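Stelport Shared Storage - Frequently Asked Questions

What may I keep on the racks?
Household things, tools and dry goods in closed containers. Paint, fuel and gas bottles are not accepted, also not when they are empty.

How heavy can one container be?
The limit is 20 kg. If you are not sure, there is a scale beside the office door.

Do I have to buy your containers?
No. Many members bring their own. We sell a Bakker crate for $32, but any strong one with a flat bottom is fine.

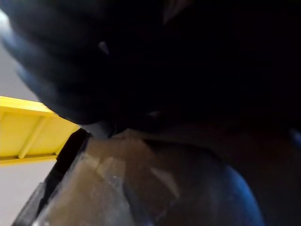 Labels are the most common question we receive. Please write your name and member number on the short side of the container, in big letters. For a black container use white tape first, as marker ink is hard to read on a dark colour. The same goes for bright yellow surfaces like you see here at the left: tape holds on it, but please do not write on it directly.

Can I change my shelf?
Yes, once per season. Send a message to Raíssa Vieira before the end of February - later requests go on the waiting list.

When is the room open?
From 9 in the morning until the office closes. Ask Joris Kramer if you need to come in the evening.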